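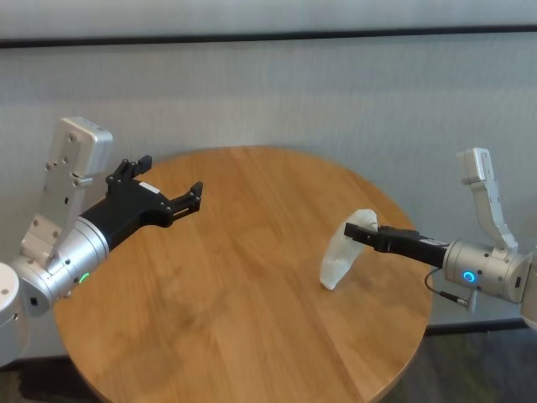
Two arms, one round table, one bit of thin plastic

Workshop > Tips > Robot builds

3 min read

Plastic is the worst thing you can ask a gripper to hold. Melur Sutanto and I have been at the two-arm build since September (we call it Girnard, don't ask) and blocks were easy, but anything thin and see-through drove us up the wall!

First tip: bunch it. Pinch a gathered corner and you've got something to squeeze, whereas a flat edge just slides off the pads. I close the fingers in 12 small steps and stop the moment the plastic creases.

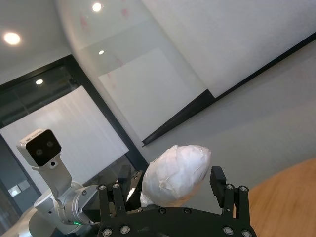
Second tip, do up your finger screws before every session. Mine work loose after up to 200 grabs, and then the pads don't meet square and you spend the evening blaming the code. A dab of threadlock helps, the weak sort, or you'll never get them out again.

Cables next. Leave a proper loop at the wrist, enough for a full turn, and check it by hand with the power off – I've killed a connector that way and it was £38 to replace.

For handovers, get the receiving side wide open and in place early, then bring the bag to it slowly.
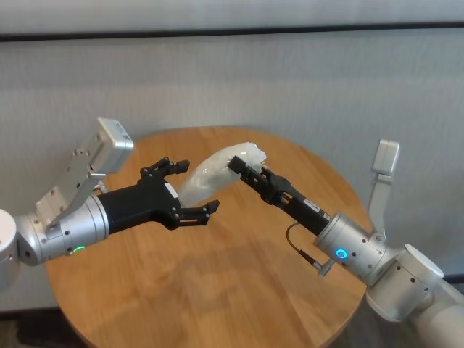 Bag held out from the right arm toward the left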